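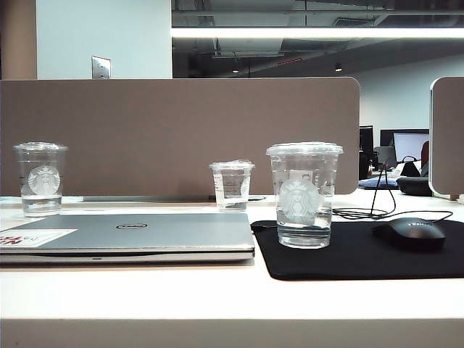
Mio Wada objects that I treat desk sharing as a question of comfort when it is a question of arithmetic. If a building has fewer people in it than desks on every day of the year, she writes, then assigned desks are a subsidy paid to absent people, and the subsidy ought to be itemized.

I accept the arithmetic. My disagreement is with the input.

The usual procedure for sizing a shared-desk floor goes like this. Badge data are collected for several months, a daily headcount is produced, and the headcount is divided by total staff to get an attendance rate. Someone picks a high value from that series, adds a margin, and calls the result the desk requirement. At Nolte, where I worked on the space plan for two years, the payroll listed 379 people and the badge series peaked at 345. The first draft of the plan had a desk count well under both numbers, on the grounds that the peak was rare and that a few people could sit in the cafeteria when it came.

A badge entry records that a person crossed a door. It says nothing about how long the person stayed, whether the person needed a desk, or what that desk had to have on it. Two people who badge in on the same day may overlap for one hour or for nine. The daily count treats both cases the same. It overstates demand in the first case and then, through averaging across months, understates it in the second. These errors do not cancel. They fall on different teams.

The better measure is concurrent occupancy by desk type, sampled at fixed times. Annelore Kleinschmidt ran such a sample for us at 11 a.m. and again in the middle of the afternoon, walking the floor with a clipboard. Her sheets showed that plain desks were in surplus almost all the time. Desks with two monitors and a height adjustment were gone early. The building had enough desks and a shortage of the ones people could use. A single ratio hides this completely, and the ratio was what went to management.

There is a second problem, which is setup cost. A person with an assigned desk sits down and works. A person on a shared floor finds a place, adjusts the chair, connects the laptop, looks for a mouse or unpacks one, and discovers whether the dock agrees with the machine. Jörg Ruppert timed himself at seven minutes on an ordinary morning, and I have seen no reason to think he is slow. Multiply that by attendance and by working days and the total is not small. It never appears in the business case, as the rent is paid by one department and the minutes are paid by all the others.

Then there is the cleared-desk rule. Every shared floor has one, and every shared floor has it broken by noon. A sweater on a chair, a half-finished drink and a closed laptop are a claim, and everyone reads them as a claim, whatever the policy says. The Cekow booking software we tried could release a desk after a missed check-in. It could not release the sweater. I would rather write the claim into the rule: a desk is held for the day once taken, lunch and meetings included, and capacity is planned on that basis. The desk count goes up. The arguments go down – I consider that a fair trade, and a cheap one.

Wolfram Sperling has put the opposing case to me more than once, and it deserves a proper statement. Rent is the second largest cost after salaries. Empty desks can be seen by anyone who walks past, including the people who set budgets. A company that cannot show it uses its floor will lose the floor, and then the remaining desks will be shared whether or not anyone has studied the matter. He is right about the politics. But a plan sized on bad data will fail in public too, a little later, and repairing it costs more than sizing it correctly, since the furniture and the lease have both been given up by then.

My position, then, is narrower than Wada takes it to be. Sharing is reasonable for staff who are in two days a week or less and who use plain desks. It is poor value for people who come in four days or more and depend on a particular setup. Most companies have both groups on the same floor and apply one rule to them. Splitting the floor takes an afternoon with a spreadsheet and some unpleasant conversations about who belongs to which half.

For anyone about to start, I would ask for three things before a ratio is discussed at all: concurrent counts by desk type, a setup time measured on real desks by the people who use them, and a written decision on how long a desk is held. We got the first at Nolte, and part of the second. The third was still a draft in May, when I left.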